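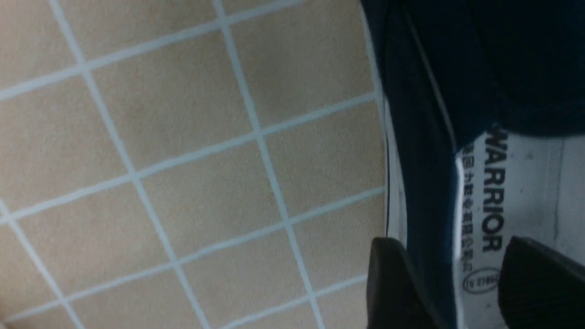

Gripper fingers either side of a dark canvas-like shoe, tiled floor, Clevisbridge open day.

Tips for floors and shoes, brought home from the open day

In September I visited the open day in Clevisbridge, where the firm Prekmont let its arm, named Bako, do small household jobs. I went for the robot and came back with notes for my own hallway.

Pick up shoes by the sides. The two fingers take the shoe from both sides, and I now do the same. When I pulled mine by the heel, the canvas became soft after one winter.

Clean the white rubber separately. Put a spoon of baking soda on an old toothbrush, rub for 20 seconds, wipe with a damp cloth. Do not soak the printed letters.

Clear the floor before you wash it. The demonstrator told us that Bako needs roughly 40 seconds for one shoe. I am faster, but I used to mop around the shoes, and this leaves grey borders.

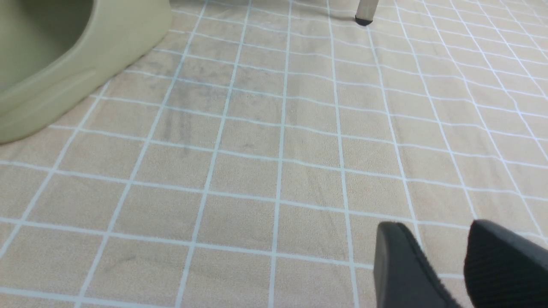 Grey marks on beige tiles

Use warm water with very little soap, and change it when it looks cloudy. For streaks which cross the grout, work along the line with a narrow brush. Lift plastic things and chairs, do not push them. Rubber feet on metal legs can also leave marks, so wipe them from under.

The next demonstration is in Plonov, in hall 389. Come before ten in the morning if you want to stand near.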